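Building a Picking Bin With Sloped Walls and Soft Corners

Step 3: Set up the bin

If you followed the first two steps, your arm is bolted down and you can jog it from the pendant without holding your breath. Now comes the fun part! A good bin makes everything after this easier, and you can put one together in an afternoon.

Start with a shallow, open-topped metal box. Shallow matters a lot (our first one at the Adthorpe workshop was deep, and the wrist kept bumping the rim on anything near a wall). Set it beside the table and clamp it by the rim. Then fit an angled panel along the back edge, so that small things slide down to where the fingers can get them. Scrap board is fine. Ours gets scuffed and we love it anyway.

Next, stand foam posts near the corners of the rim. Cut them to 8 inches and trim later.

Mark your table corners with blue painter's tape, drop in a handful of small odds and ends, and bring the gripper down slowly. 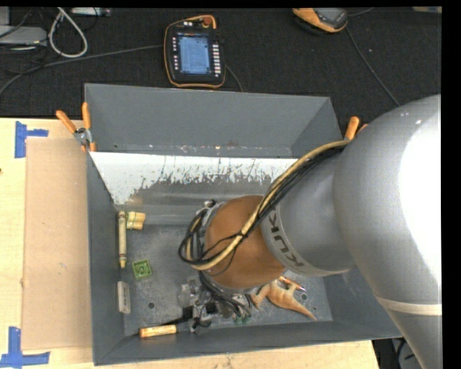
The arm reaching down into the bin, with crayons and a toy dinosaur for company.

Mix up your objects! Crayons are great because they roll, and a plastic dinosaur has no sensible side to grab, so every pick is a new puzzle. Gun-woo Wi keeps a jar of 70 bits and pieces for this and swaps them in between runs.

Run the arm at up to 11 percent speed for the first session. Watch the cables as the wrist turns, and leave enough slack for a full twist before you tie anything down. Keep the pendant where you can reach it in one step.

Once you can lower into all the corners without touching foam, save those positions under new names. You'll need them in step 4, where we teach the first pick.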